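El comedor de Jaremcombe estrena mantel de cuadros y estudia qué hacer con los platos

La sala común de Jaremcombe reabrió con la mesa de merendar vestida de gala, entendiendo por gala un mantel de cuadros amarillos y blancos. El asunto había ocupado 4 reuniones vecinales, 3 más de las que se dedicaron al tejado.

El mantel va en dos piezas superpuestas, y la junta entre ambas cae un poco a la derecha del centro. Los partidarios del mantel único hablan de chapuza. Los demás hablan de merendar.

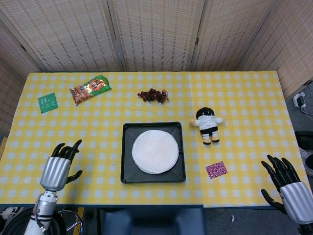
Última modificación de esta página: 26/9/26

Guðlaug Toft, responsable de la sala, defiende el montaje: bandeja negra en medio, platos blancos dentro, uvas al fondo y una bolsa de aperitivo para quien no se conforme con fruta. El biombo de paneles trenzados que rodea la mesa ha sobrevivido a dos propuestas de retirada, ambas presentadas por el mismo vecino de la calle Lazăr. «Tapa los radiadores y abriga la conversación», sostiene Toft.

El presupuesto de la reapertura asciende a 1354 euros. La tienda Detitz ha servido los textiles y Clorkar se encargará de la limpieza hasta abril, mes en que habrá que volver a discutirlo todo. La partida de vajilla es la más modesta, como corresponde a unos platos de papel.
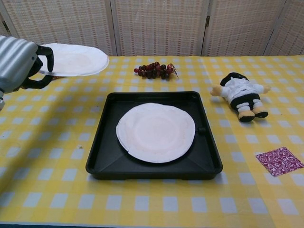 Precisamente los platos centran ahora el debate. Un grupo de 13 vecinos pide loza, que dura más y suena mejor al apilarla. Toft recuerda que la loza hay que fregarla y que la hoja de turnos de fregado lleva desde la primavera con una sola firma, la suya.

Tampoco hay acuerdo sobre el muñeco de peluche que acompaña a la merienda, tumbado boca arriba a la derecha de la bandeja. Una parte de los asistentes lo quiere sentado y con plato propio. La votación quedó aplazada por falta de quórum.

La sala abre de lunes a viernes a las 5 de la tarde. El aperitivo, hasta que se acabe.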